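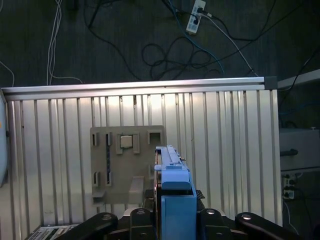 Home > Careers > Open positions > Patent Paralegal, Prosecution Group

Patent Paralegal (full time)
Liltard Intellectual Property
Reference: 2890

Liltard is a patent and trademark firm with 17 attorneys and agents. Our clients are mostly small and mid-sized companies that make mechanical products, consumer goods and software. We are looking for a patent paralegal to join the prosecution group, which handles applications from first filing through grant and maintenance.

The position reports to the docketing and operations manager. You would support 2 attorneys directly and share overflow work with the rest of the paralegal team.

What the job involves

Preparing and filing new applications with the USPTO, including provisional, nonprovisional, design and continuation applications. Attorneys write the specification and claims. You prepare the declarations, assignments, application data sheets, powers of attorney and fee sheets, check that the drawings meet the formal requirements, and file the package.

Preparing information disclosure statements. This takes up more of the week than most applicants expect. Several of our clients have large families of related applications, and references cited in one have to be checked against the others.

Reporting office actions to clients with the due dates, the available extensions and the attorney's comments.

Working with foreign associates on national phase entries. Most instructions go out by email, and you would follow up until we have a filing receipt in the file.

Tracking maintenance fees and annuities. We use an outside payment service for most clients but check its reports ourselves every month.

Recording assignments after a sale or merger. Last year we took over a portfolio of 760 matters when Plasov and Dmytriv combined their product lines, and the chain of title is still being cleaned up in some of them. The person in this job will spend part of the first few months on that project.

We keep our docket in Pivent. Experience with it is helpful but not required. If you have used any other docketing system, you will pick it up quickly, and we give two weeks of training before you enter deadlines on your own. All dates are checked by a second person, and that includes dates entered by attorneys.

What we need

At least three years of experience as a patent paralegal, patent legal assistant or docketing specialist, in a law firm or a company legal department.

Working knowledge of USPTO filing procedures and Patent Center.

Familiarity with PCT deadlines and forms.

Careful proofreading. We will ask you to do a short exercise at the interview stage using a set of formal papers with errors in them. It takes half an hour.

A bachelor's degree or a paralegal certificate is preferred. We will consider applicants who have neither if their experience is strong.

You do not need a technical background. You also do not need to be a notary, though we will pay for the commission if you would like to become one.

Hours and location

The standard day is 9:00 a.m. to 5:30 p.m. with an hour for lunch. Filing deadlines sometimes mean staying later, and overtime is paid. December is our busiest month, so we ask staff in the prosecution group to plan longer vacations for other times of the year.

The job is based in our office. After the first three months you may work from home two days a week, by arrangement with the attorneys you support.

Pay and benefits

Pay depends on experience and will be discussed at the first call. Benefits include health and dental insurance, a retirement plan with an employer match, paid vacation and sick leave, and a yearly allowance for courses or professional dues.

How to apply

Send a resume and a short cover letter through the form on our careers page and include the reference number above. In the letter, please tell us which docketing systems you have used and what share of your current work is prosecution – a rough estimate is fine. Do not send samples of work done for a client or employer, even if the names have been removed.

We run a conflict check before making any offer, and will ask for a list of past employers at that point. References are contacted only after we have spoken with you and you have agreed.

Recruiters, please do not contact us about this position.

Liltard is an equal opportunity employer. If you need an accommodation for the interview or the proofreading exercise, note it on the application form and we will arrange it.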